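프로메마리(Promemari) 입점자 게시판 > 매장 운영 > 소품 진열 기준 문의

작성자: 트로스티스점
3월 진열 개편과 관련하여 문의드립니다. 현재 당 매장은 열쇠고리와 귀걸이류 326점을 벽면 타공판에 걸어 두고 있습니다. 개편안에는 소품을 계산대 옆으로 옮기도록 되어 있으나, 회전식 진열대의 허용 여부는 명시되어 있지 않습니다. 기존에 사용하신 매장의 의견을 요청드립니다.

답글 1 | koller_운영
당 매장은 회전식을 9개월째 사용 중입니다. 벽면보다 차지하는 면적이 작고, 고객이 뒤쪽 상품까지 직접 확인할 수 있습니다. 다만 한쪽에만 상품을 걸면 기울어질 수 있으므로 좌우 무게를 맞추어 주시기 바랍니다. 형태는 아래 사진을 참고하십시오.

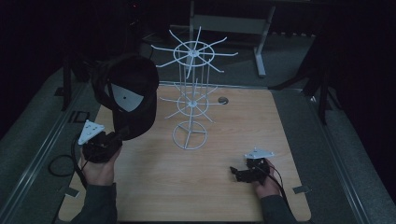
흰색 철사형 3단 진열대, 탁상용

답글 2 | 키시스테드_소품
위 의견에 일부 동의하기 어렵습니다. 귀걸이는 대지가 서로 걸려 회전 중에 떨어지는 사례가 잦았습니다. 당 매장에서는 지난 분기 파손 및 분실이 57건이었고, 대부분 회전식에서 발생하였습니다. 귀걸이는 벽면에 유지하시기를 권합니다.

답글 3 | koller_운영
대지 폭을 줄이면 해소되는 문제로 판단합니다. 당 매장은 간격을 두고 걸며, 한 걸이에 3점을 초과하지 않습니다.

답글 4 | 키시스테드_소품
대지 규격은 납품처 소관이므로 매장에서 임의로 변경할 수 없습니다. 수량 제한만으로는 충분하지 않다고 봅니다.

답글 5 | 엘프리데 오버홀처(진열 담당)
회전식 진열대는 허용 품목입니다. 통로 쪽으로 돌출되지 않게 설치하여 주십시오. 귀걸이류는 매장별 판단에 따르되, 배치도를 월요일까지 야라 카라키 담당에게 제출하여 주시기 바랍니다.

답글 6 | 트로스티스점
답변에 감사드립니다. 열쇠고리만 우선 이전하고 귀걸이는 벽면에 두겠습니다. 배치도는 기한 내에 제출하겠습니다.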